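How to Shorten Jeans and Keep the Original Hem

Most jeans come in one or two leg lengths, and a plain cut-and-fold hem never looks quite like the factory one. This method folds the extra length up behind the original hem so the worn edge and the thick stitching stay where they are. It takes an evening the first time.

You will need a tape measure, pins, chalk, a denim needle and thread close to the color of the fabric. I use a Saser thread in dark navy, but any strong polyester will do.

Wash and dry the jeans 2 times before you measure. Cotton denim can shrink in the dryer, and it is hard to add length back later.

Put the jeans on with the shoes you wear most. Fold one leg up until the hem sits where you want it, pin it, and take them off. Lay the leg flat and smooth it from the knee down before you measure. 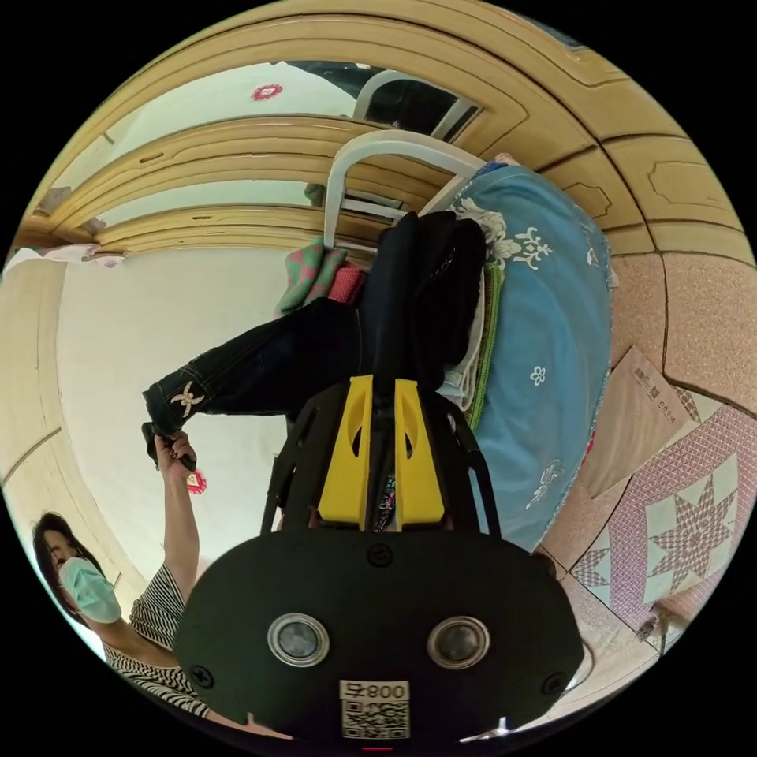 Dark blue jeans on the bed, one hem held up.

Measure how much length you want to lose and divide by two. If you are taking off 2 inches, the number you need is 1 inch. Turn up a cuff, right sides together, and measure that number from the bottom of the factory stitching to the fold. Do not count the hem itself. Pin all the way around, matching the side seams.

Set the machine to a straight stitch and sew right beside the factory hem, on the leg side of it. Go slowly over the side seams – turn the wheel by hand if the needle sticks. Then fold the original hem back down, push the extra fabric up inside the leg and press with plenty of steam.

Try them on before you trim anything. If the length is right, cut the inside fold to half an inch and zigzag the raw edge. On a small cut you can leave the fold whole and tack it at the side seams.

Repeat on the other leg, using the same measurement.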